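Skaltia Stockpot, Two Months In

I bought the Skaltia in August after my old stockpot finally lost a handle (mid-carry, full of chicken broth, let's not relive it). It was $68 on sale, and I'd been going back and forth between this one and the Candgate, which my friend Lama Qudah has cooked on for years and will defend to anyone who stands still long enough.

First thing, it's heavy. Filled up, I need both hands and a clear path to the sink. But the weight means it holds a simmer beautifully, even on my cranky back left burner, and I can walk away from a pot of beans without coming back to a scorched layer on the bottom. My old pot scorched everything, oatmeal included!

The handles are big enough for oven mitts. I didn't know how much I wanted that until I had it. The lid fits well, maybe a little too well, and it does rattle when you get to a real boil. I just set it slightly crooked and go on with my life.

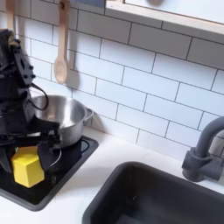 Cleaning is easy as long as you don't leave it overnight. I left it overnight. Tomato sauce, 4 jars' worth, and it took a long soak plus baking soda and some muttering before the ring came off. There's still a faint shadow if you tilt it toward the window. Doesn't bother me, might bother you.

One gripe: the measuring marks on the inside are so shallow that I can't read them once there's anything in there. I've gone back to using a pitcher. Also, the booklet says 38 minutes for the basic stock recipe, and that is nowhere near long enough. Mine tasted like warm water that had met a carrot. Give it the whole afternoon.

So would I buy it again? At the sale price, yes, in a heartbeat. At full price I'd probably borrow Lama's Candgate for a weekend first and see if the lighter pot suited me better. If you mostly make pasta for two, skip both and get something smaller. I'm doing turkey soup in mine next, and the freezer is already full of bones.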